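## 3.2 Removal of adhesive residue with household products
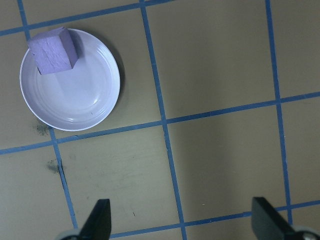
**Figure 2.** Round dish with a ridged rim on the taped work surface.

Which household product takes tape residue off a sealed tabletop with the least damage to the finish? In our tests it was plain cooking oil, left in place for 5 minutes and wiped off with a dry cotton cloth.

Three products were compared: cooking oil, white vinegar, and Ratska, a citrus-based cleaner sold by Andumine. Residue was prepared by pressing strips of masking tape onto sealed test panels and leaving them in place through September. The strips were then pulled by hand at a low angle. Each panel received 2 mL of product, spread with a fingertip in a nitrile glove. Wiping was done under a 500 g weight so that pressure stayed the same between panels.

Vinegar softened the residue only at the edges of the strip, and repeated wiping spread it into a thin film. This matches the result reported by Gebretsadik for glass jars, although the labels in that study used a water-based glue and came off more easily after soaking. Ratska removed the residue faster than oil did, but it left a dull patch on panels finished with shellac. The patch was visible under a desk lamp at a low angle and did not buff out. Oil left no dull patch on either finish. It did leave a greasy layer, which was removed with one drop of dish soap in 700 mL of warm water.

Contact time mattered more than the amount applied. Doubling the volume of oil gave no clear gain, while wiping at once – with no wait – left most of the residue in place. Scraping with a plastic card was tried on spare panels and then dropped from the protocol, as the card scratched the softer finish.

Panels were graded separately by Yutong Zeng and Hongmei Han, using the gloss scale described in Section 2.4. Where the two grades differed, the lower one was kept. Unsealed wood was not tested, and oil may stain it. Results for the Inau wax finish are given in Section 3.3.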